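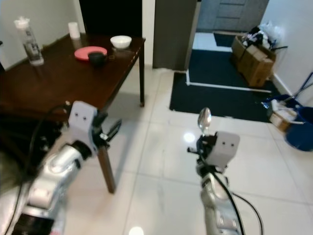
Tuesday, October 7, 2025

Home late from robotics club and too wound up to sleep, so I'll write a little. We're on the table-setting task for Flandberg now, and tonight it was my turn with the spoon in the right gripper — oh, how I fretted over that spoon! The plate and the little black cup I don't mind at all, but a spoon is such a slippery, skinny thing. We have 200 runs to log before the Luton meet and I did five tonight, bless me. My shoulders ache. Must remember to bring the Pisen charger back on Thursday, and some cookies.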